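The Chair by the Desk

Pao-chu Yang had been meaning to tidy the back room since June, and she would have, too, if it weren't for the chair. It was a plain black office chair on little casters, and it had come with her from Julivwood, and before that from her first real job at Akpan, where she had sat in it for four years and typed almost 2,000 letters to people she never met.

"You could put it under the desk," said Tzu-hsuan Chu, who had come over to help and had so far mostly eaten crackers. "All the way under, I mean. It always sticks out."

"It likes to stick out," said Pao-chu, and she meant it kindly, the way you might speak of an old dog that will only sleep in the doorway.

They both stood and thought about it for a while (it was getting on for four in the afternoon, and neither of them was in any hurry), and Pao-chu remembered how the mesh back used to feel through a summer blouse, and how far you could roll with one good push.

A chair can be a lot of company, if you let it. 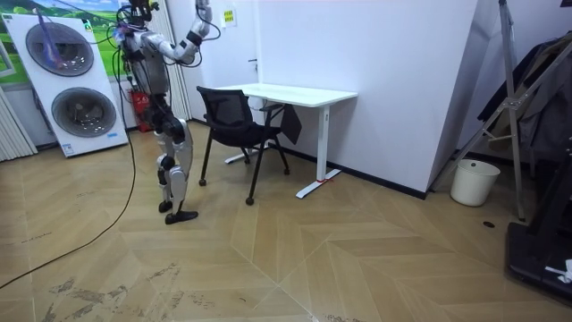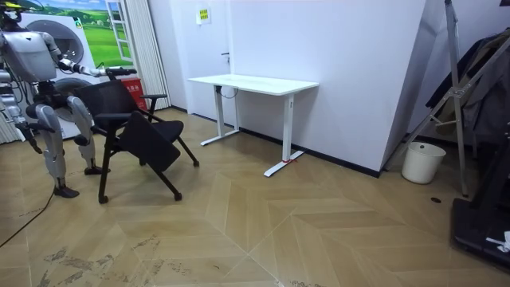
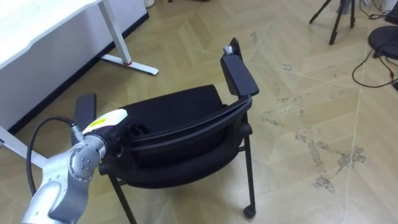 Supper

By the time they sat down in the kitchen the soup had gone thick, and Tzu-hsuan had two bowls of it anyway and asked what they were going to do about the closet.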